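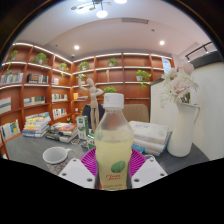
Salt dough was my plan for the first rainy week of April, and it used up most of a bag of flour before we got it right. My daughter is four and wanted to make beads. I wanted something that would keep her at the kitchen counter until lunch.

The recipe I grew up with is two cups of flour, one cup of salt and one cup of water. I used that the first time and it came out sticky, so I kept adding flour until it stopped coming off on our hands. After that I held back a little of the water and only added it if the dough cracked when I pressed it. That worked better.

We rolled small balls and poked a hole through each with a drinking straw. A toothpick makes a hole that closes up in the oven, so use the straw. Then they went on a baking sheet at 200 degrees for 3 hours. I turned them over once, halfway through.
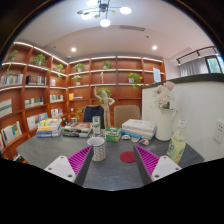 We ended up with 40 beads. A few had flat sides and one split, but she kept that one too. I let them sit overnight before painting. The paint was a set from Panach that we already had, the washable kind. It goes on thin and needs two coats, and the yellow needed three. If you have regular acrylic, use that for the light colors.

For string I tried cotton yarn first and it frayed at the end every time. I wrapped a bit of tape around the tip to make a sort of needle - that helped. The elastic cord from the craft store in Misley was easier, but she can't tie it herself yet, so I tied the knots.

She made one necklace for each grandmother and a very long one for the doorknob. The leftover dough went in a covered bowl in the fridge and was too soft to use two days later. Next time I'll make a half batch. She has asked for letters, so I need to find the small cookie cutters, which I think are still in a box in the garage.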